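Fallosness Residents' Board > Building Matters > Stone floors in shared entryways

Proposed change to floor care schedule, Pludholm building

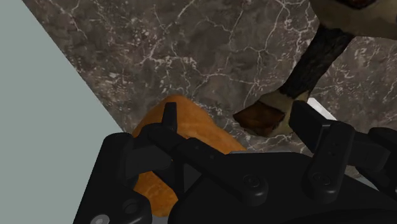
Bread on a dark gray marble floor.

Pludholm_Office wrote:
Residents are invited to comment on the proposed floor care schedule for the ground level. The present schedule calls for resealing the marble every 2 years. The office proposes to extend this period and to apply the savings to entry mats at both doors. The quoted price for resealing is 985 dollars per visit. Comments will be accepted through the end of July.

T. Mfaume wrote:
I wish to record my objection. The marble near the mailboxes has already lost its finish, and I reported etching there in the spring. Extending the period would leave the worst section exposed for another winter. Mats are useful, but they do not protect stone from spills.
Tatu Mfaume, second floor

quietstair wrote:
With respect to the previous poster, etching and staining are separate matters. A sealer slows the absorption of oil and coffee. It does nothing against acid, and lemon juice will mark sealed marble as readily as unsealed. If the damage at the mailboxes is etching, the remedy is honing.

T. Mfaume wrote:
I accept the distinction. My concern remains that the section has not been inspected. I would ask the office to state whether the Flungate quotation includes honing.

Pludholm_Office wrote:
It does not. Flungate quoted honing separately at 700 dollars for the mailbox area only. The office had not planned to include that work this year.

Nahui_4B wrote:
I support the proposal as written. Most of the dullness I see is soap film. The cleaning crew uses far too much product -- the bucket is still foaming when they finish. A neutral cleaner and a clean water rinse should be tried before any money is spent on honing.

quietstair wrote:
Agreed as to the soap. I disagree on the order of work. A test patch would settle the question, and Flungate offers one for 50 dollars.

T. Mfaume wrote:
I would withdraw my objection if a test patch were done before the schedule is changed.

Pludholm_Office wrote:
The office will request the test patch at the mailboxes and will post the result in this thread. The crew has been asked to use a neutral cleaner in the meantime. The comment period remains open.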